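Home Help Community > Tidying and Storage > Bedrooms

Small bits keep ending up on the spare bed – how do you sort them without giving up halfway?

Asked in August | 3 answers | Viewed 178 times

We have two beds in one bedroom. The double gets slept in and the other one has turned into the place where everything is put down. It started with clean washing and now it's anything with no home. I clear it, and within a week it's covered again.

This is the sort of thing I mean. At the moment there's a sponge, an orange mesh scrubbing cloth, a box of medicine, a small orange box, a plastic bag, a round green container, a purple bundle I haven't unwrapped and a red basin. Also some peanuts in their shells.

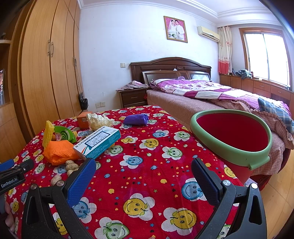
None of it is rubbish exactly, and that's my trouble. If it was rubbish I would bin it. I pick up the medicine, think it should go in the bathroom, walk there, find the bathroom shelf full, start on the shelf, and an hour later the bed is the same as it was.

I also have two notched wooden pieces which look as if they should slot into something. I don't know what. They have been moved from the windowsill to the bed and back more than once and I'm reluctant to throw them out in case they belong to a piece of furniture.

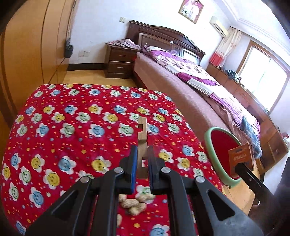
The wooden pieces, with the peanuts still on the sheet.

I've looked at the Orkley storage boxes with the clip lids but I don't want to buy boxes and then just have full boxes. We have a cousin staying at the end of the month and need the bed back by then. The room is small, so no space for another cupboard. What order would you do this in?

Answer 1 (accepted) – 11 votes

Don't leave the room. That's the main thing. Every time you carry one item away you find another job.

Take the basin, as you've got it there already, and put in it everything that belongs in the kitchen or bathroom. From your list that's the sponge, the scrubbing cloth and the peanuts if you're going to eat them (put those in a bag first). Medicine goes in a separate bag, because you need to check the date on it and keep it somewhere high and dry. I wouldn't use the bathroom for medicine anyway, it gets too steamy. Ours is on top of the wardrobe in an old biscuit tin.

Open the purple bundle before you decide where it goes. A wrapped thing can sit about for years. Same with the small box and the plastic bag – look inside, and if the bag is empty, fold it up with your other carrier bags.

When the bed is clear, take the basin round the house once and empty it. Leave things on the worktop if the shelf is full. The shelf is another day's job. I'd give the whole lot 15 minutes.

Then change the sheet straight away and put a pillow on. We found that a bed that looks made up gets less dumped on it than one with just a sheet. Ours still gets the odd coat.

On boxes, I agree with you, leave them for now. If you still have things with no home after all that, get one shallow one that goes under the bed. I have a Grillance one on wheels and it's fine, though the lid has gone a bit out of shape.

Answer 2 – 7 votes

For the wooden pieces, try putting the notches together. If both have a square cut they may be made to cross over each other, like the dividers in a drawer or the feet of a small stand. Check under the beds too and look for a slat or support with a gap. I had a piece from an Agyeman shelf in a drawer for two years, and it was only when the shelf started to lean that I worked out where it came from.

If nothing fits, write "found in bedroom" and the month on a bit of masking tape, stick it on and put them with the tools. If they haven't been needed by the same month next year, let them go.

The only thing I'd add to the answer above is to shake the sheet outside before it goes in the wash. Peanut shell gets everywhere, and the papery skins block the filter. I had to empty ours twice.

Answer 3 – 0 votes

just get a basket. we got one from Jakine and everything goes in it, guest comes, basket goes in the car

Comment from the person who asked:

Thanks all. I'll do the basin one tomorrow morning before it gets too hot. The notches don't fit each other as far as I can tell, but I haven't looked under the double bed yet.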